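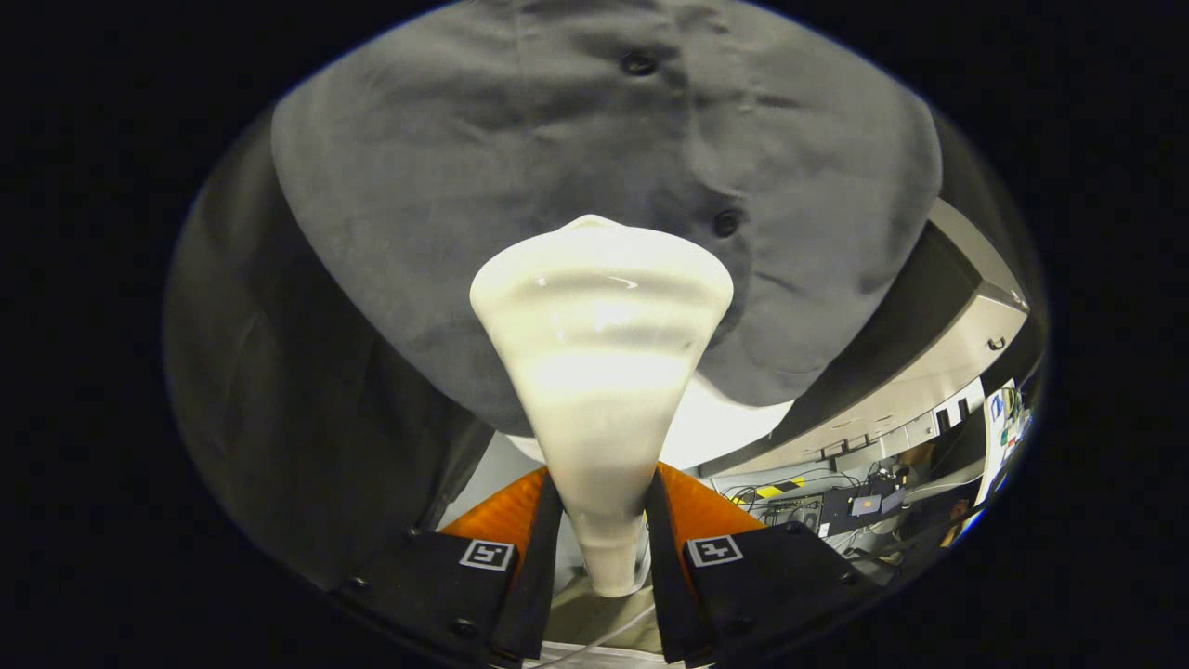
Fig. 1. Cone, wide end up, with a small rounded lip.

Shape and Packaging, Unit 2
Handout: cones and tapers
Issued 10/17/25. Bring this to the workshop along with a calculator and a pair of compasses.

1. Terms

Radius (r): half the width of the open end, measured inside the lip.
Height (h): the straight distance from the open end down to the tip.
Slant length (s): the distance from the open end to the tip measured along the wall.
Half angle: the angle between the wall and a line drawn straight down the middle.
Frustum: a cone with the tip taken off by a level cut. Most drinking cups and plant pots are close to this shape.

A true cone has a sharp tip. Made cones nearly always have a rounded or flattened one. For the sums in this handout we treat the tip as sharp. The error is small, as very little of the volume is down there (see section 3).

Height and slant length get mixed up every year in the test. If you put a ruler against the outside of a cone you are measuring the slant.

2. The worked cone

All the sums below use a cone with r = 4 cm and h = 11 cm.

Slant length: s is the square root of (4 x 4 + 11 x 11), which is the square root of 137, or 11.7 cm.

Volume: one third x pi x r x r x h = 184 cubic cm.

A straight-sided tube of the same width and height would hold three times as much, 553 cubic cm. This is the main cost of using a cone as a container. You carry the full width and the full height through the supply chain and get a third of the contents.

Area of the wall: pi x r x s = 147 square cm. This leaves out any seam or lip. Add those separately once you know how the cone will be made.

Half angle: 20 degrees.

3. Depth and contents

A cone filled to half its depth is not half full. When the depth is halved, the width at the surface is halved as well, in both directions, so the contents drop to one eighth. For our cone that is 23 cubic cm.

To find the depth that gives half the contents, multiply the height by 0.794. For our cone this comes to 8.7 cm, so the top 2.3 cm holds as much as everything below it.

Two things follow for anyone filling cones on a line. A small mistake in the fill level near the top makes a large difference to the amount. And fill marks on a cone have to be spaced unevenly, wide apart near the tip and close together near the rim. The Trilletine dosing chart, which you were given in the first unit, has this right on page 1 and wrong on the reverse. Use page 1.

4. The flat pattern

Unrolled, the wall of a cone is a slice of a circle. The radius of that circle is the slant length, not the height. The angle of the slice is 360 x r / s, which for our cone gives 123 degrees.

To draw it:
Set the compasses to 11.7 cm and draw an arc.
Mark the centre and draw one straight edge out to the arc.
Measure 123 degrees and draw the second straight edge.
Add a strip along one straight edge for the overlap. Use 8 mm for paper and 12 mm for card.

Check the pattern by measuring along the arc with a piece of string. It should match the distance round the open end, which is 25.1 cm. If it is short, you have probably used the height.

Sheet waste is worth thinking about early. Slices of a circle do not tile well, but you can lay them head to tail in rows, and this usually beats placing them all the same way up. Try both on squared paper before the workshop.

5. Nesting

Cones of the same shape stack inside each other. The gap from one rim to the next depends on the wall thickness and the half angle:

gap = wall thickness / sine of the half angle

With a wall of 0.5 mm and a half angle of 20 degrees, the gap is 1.46 mm. A narrower cone has a bigger gap, so slim cones nest less well than wide ones.

Stack height = height of one cone + (number of cones less one) x gap

For a sleeve of 400 cones: 110 mm + 399 x 1.46 mm = 693 mm.

This takes no account of lips. A lip that is deeper than the gap will set the spacing instead, and the sleeve gets longer. It also helps to stop the cones from jamming, so do not design it out just to save length. Wedging is a real nuisance with low half angles and smooth walls. The usual cures are a lip, a small step near the rim, or fine ribs that let air in between the walls.

6. Case for the workshop

The Veltatport depot has an order for 2,955 cones of the size used in this handout. They go out in sleeves of 400. Seven sleeves take 2,800, which leaves 155 for a part sleeve. Work out:

the length of the part sleeve
the total wall area in square metres, before seams
whether eight sleeves laid side by side will go into a carton with inside measurements of 72 x 36 x 18 cm

For the last of these, ignore the thickness of the sleeve itself, and say which way round you have laid them. Sketch the end view.

7. Reading

Mitsotakis-Vlachou, the chapter on tapered forms. The tables at the back use the full angle at the tip, so halve it before comparing with ours.
Telach, sections on sleeves and cartons only. The part on labels comes up again in April.

Written answers to section 6 should fit on one side of A4. Show the working and give lengths to the nearest millimetre.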